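Colourfastness at the kitchen sink

May 23, 2023

I have been working through dye transfer again, after a pillowcase came out of a mixed load the grey of an old footpath. The care label said wash with like colours, which tells you very little. What matters is how much unfixed dye is still sitting on the fibre, and a label can't tell you that.

Most dark cotton is coloured with reactive dyes, which bond to the cellulose. Some of the dye reacts with water in the bath instead and never bonds. The mill is supposed to rinse this out. Rinsing uses a lot of hot water, so cheaper goods often leave with a fair amount still on board. Vinegar and salt do nothing useful for it at home. Both turn up at the dyeing stage for certain dye classes, and the advice seems to have leaked from there into household folklore.

My test is simple. Cut a square of undyed cotton, pin it to an inside hem, and soak the garment at 30 degrees for 18 minutes with the usual dose of detergent. Squeeze, don't wring. Dry the square away from the garment and compare it with an unused piece in daylight. If there is any visible change, the item goes in the separate pile and gets tested again after two washes.

I ran this in January on a set of Zulleton tea towels and a Drirnari work shirt. The towels were clean on the first pass. The shirt took four soaks, and the collar was worse than the body — probably the interlining holding on to loose dye.

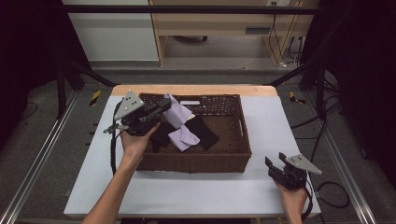
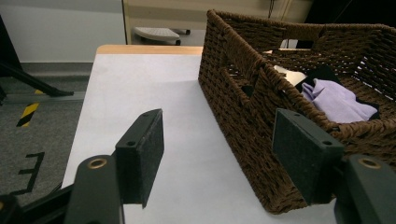
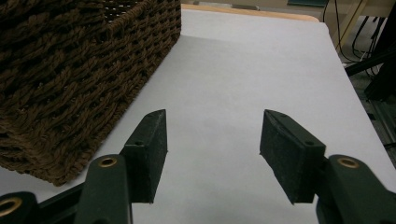
Sorting is where the testing pays off, as most households sort by shade alone and shade is a poor guide. A pale cloth can bleed and a black one can be perfectly stable. Still, pale and black is the pairing I would never wash untested, and the lavender and black cloths sharing the wicker basket in the first photo are a fair case of it. Lavender shows greying sooner than a mid blue would. Dry storage together is fine. Damp storage is not, and a few hours in a heap can do more than a short wash.

Next job is repeating the soak with polyester blends, where disperse dyes behave differently and heat matters more than water.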